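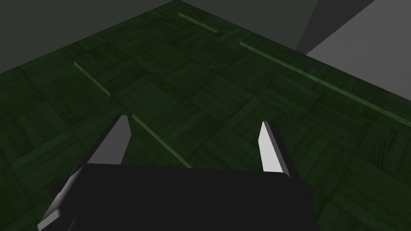 Notebook, February, 9 in the morning

Reading back through the Grikska sign-up sessions before the call with Arnout. He wants a yes or no on the new payment screen and I don't think we have either.

What we were told: people drop out of Grikska at the "link your bank" step because the screen looks dated. What the recordings show, as far as I've got: people stop at that step, yes. Most of them never say a word about how it looks. Two read the consent text out loud, went quiet, and closed the app. One went off to find her card reader and gave up looking. I can't see how a new button colour deals with a card reader in a kitchen drawer.

Numbers, for whoever picks this up. 629 accounts started in the test window. 126 got as far as a first transfer. Lovisa's slide calls this a design problem in the title, which is a lot to hang on two numbers. We don't log whether people left at the consent text or at the bank's own login page, so the drop-off could sit on either side of the handover. Asked Czesław whether the event is missing or just not being sent. He thinks missing. Adding it is half a day, he says, so call it two.

Also not convinced by the comparison with Burnon. Everybody keeps saying Burnon gets people through faster. Burnon lets you in without linking anything and asks later, once you've already had a look round. That's a different order of steps, and we'd need to test the order before we credit the icons. Maxine agrees but says the client has already seen the icons and likes them. Well.
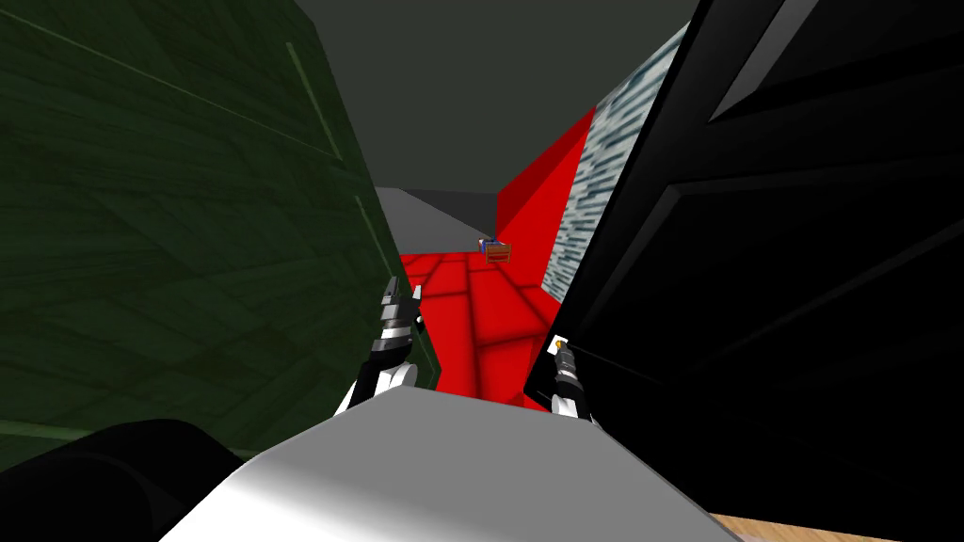

Between the green panel and the black one.

Later. Call done. Arnout polite, not pleased. He asked whether "people trust it more" in the new version and I said we hadn't measured trust, we had asked four people whether they trusted it, which I wouldn't put in front of a bank. Ans said the 4 were all positive. They were also all sitting next to her. She took that well enough.

Agreed in the end:
- Czesław adds the missing event before anything else ships.
- Old screen and new screen run side by side, same consent text in both. If the text changes as well we learn nothing.
- Lovisa changes the slide title. I offered "Where do people stop?" and she said it was dull. Fine by me.
- Nerkon keeps the old screen until we have results, whatever their sales side has been promised.

Not agreed: whether to shorten the consent text. Legal at Van Dijk have to look at it and the last round took most of a month. I'd still send it now. The second paragraph says "account information services" three times and at no point says we can't move money. The woman in session 9 asked exactly that, "so can they take it out or not?", and there was nothing on the screen to answer her. If I had to bet on one change it would be a plain line there, in the old ugly layout, and I'd like to see it tried on its own before we pay for anything prettier.

Against my own view, so it's written down: people do judge a money app by its looks, and they won't always say so in a session. I've deleted one myself for having a fuzzy logo. Maxine reckons the ones who went quiet at the consent text may have been uneasy from the first screen and the text only finished it off. Possible. Can't tell from the recordings, and I'd rather leave it open than have it turn up in the report as a finding.

To do: watch the rest of the sessions with the sound up, note the last thing each person touched. Ask Czesław if the bank login page times out. The clip with the card reader hunt runs very long and I'd like to know what she would have come back to.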